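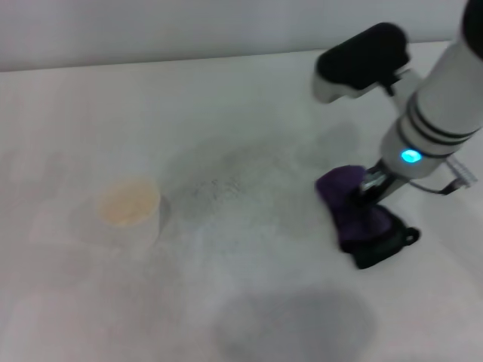 Our school club has a wiping task for its arm. How many practice runs should we record before we train anything?

Record 29 good runs first, train on those, and look at where it fails before you record any more. We did a big batch at the start last year and had to bin most of it when we changed the way the arm held the cloth.

Posted in: Clubs and competitions

Table wiping task, arm misses part of the patch
posted by noditz_fan

I help with a sixth form robotics club in Cludosbridge. We have entered the Skuvitz student challenge and picked the table cleaning task. The arm has to take a cloth, wipe a marked area of a white table and put the cloth down again. There are 55 points for the wipe and a few more for not knocking anything over. A cup stands on the table during the run and it costs you points if you touch it.

We teach by moving the arm by hand and saving the run. Playback is fine when the mess is where we put it during teaching. If we move it a bit towards the cup, the arm wipes the old place and stops. Fine bits such as ground pepper also get pushed to one end and left there in a line. The students want to record more runs, I think the cloth is the problem. We have until February. What would you change first?

Albane Langlois
Two separate problems, so I would split them.

If you are playing back saved joint positions then the arm is not looking at anything. It will go to the old place every time and more recordings will not help. You need the camera to find the patch and then shift the whole wiping path to match. For a first version, take a picture of the clean table before the run, take another with the mess on it, subtract one from the other and find the middle of what is left. Two of my students wrote that in an afternoon. Watch out for the arm's own shadow on a white table, it comes up as dirt. Move the arm to the same parked position for both pictures and leave the room lights alone in between.

For the line of bits at the end, look at the path. A straight push will always leave a line. We use short overlapping strokes, all in the same direction, and lift the cloth between them. The last stroke turns in towards the middle of the table. Fold the cloth the same way every time and grip it in the same place. Ours went from a different result each run to nearly the same result each run once there was a pen mark on the cloth showing where the fingers go.

Keep a no-go circle round the cup in your code and make it bigger than you think, as a hanging cloth swings when the arm turns. We stop the arm for half a second before it comes down.

gaillard_lab
dampen the cloth. dry cloth just moves powder about. check the rules though, ours said no water

old_tom_k
We did this task two years ago with a different arm. I agree about the cloth but I would look at pressure as well. If the gripper is too high only the edge of the cloth touches and it leaves gaps. Too low and the arm faults. We lowered it a little at a time until the cloth lay flat, then wrote the height on a bit of tape on the base. Check it again if anybody moves the table. Our table was not level and one end was always worse, which took us 17 runs to work out.

Also tie the cable back along the arm. It pulled on our gripper at full reach and we blamed the code for it.

noditz_fan
Thanks all. The rules do allow a damp cloth, I had missed that line. We will try the two-picture method first and leave the recordings as they are for now. One of the students has already found that our camera sets its own exposure, so that is being switched off before anything else.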